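Rurnar shelf-picking fault

The Rurnar shelf-picking fault was a recurring failure in a two-arm packing program written by the firm Flirnunance and run under the name Rurnar. Arms under its control repeatedly closed on the loose end of a bag instead of its filled part, and the software recorded the result as a good pick. Flirnunance has called the matter a "calibration event." Little in the published record supports so mild a term.

Background

Rurnar was meant to take packaged dry food from small racks without knowing in advance how each package would lie. Film bags were always the hard case. The seal at the end of a bag is flat and weak, and shiny film throws back light in a way that upsets depth readings. The company's early claims rested on a test of 1,219 picks at its Brorkitz site, but the test report does not say how many of those packages were boxes.

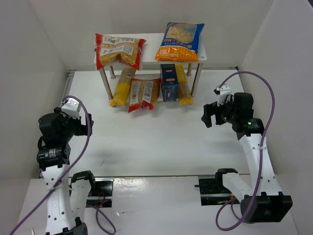
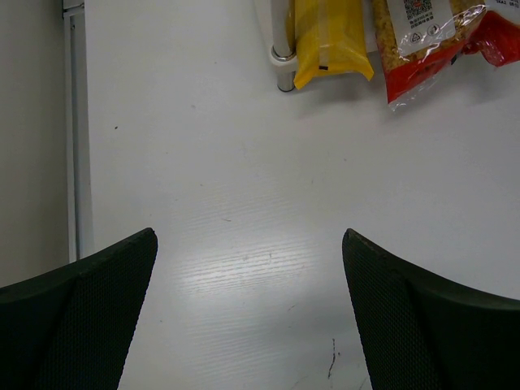 Two-arm workspace with packaged pasta on a two-tier rack, and the tabletop as seen from a gripper.

The fault

According to the Ticona review, released in March, the program decided that an item was held whenever the fingers stopped short of fully closed. A folded seal was thick enough to pass that check. The arm then lifted, the bag swung or slid out, and the cycle went on. Of 797 logged picks of film bags, 23 were marked as successes although the bag never reached the bin. The reviewers thought the real number was higher, as drops were only checked when somebody happened to report one.

No injuries were reported. The review did raise a safety concern: with two arms sharing a table, a bag dropped in the path of the second arm could be struck or dragged, and the program had no means of stopping for it.

Response

Flirnunance issued an update that adds a weight check after each lift. It also advised users to keep bag ends from hanging over shelf edges, advice that sits poorly with the original promise that packages could be placed in any position. The company says the fault is closed. No outside test of the update had been published as of December 17, 2025, and the log files behind the first claims remain private.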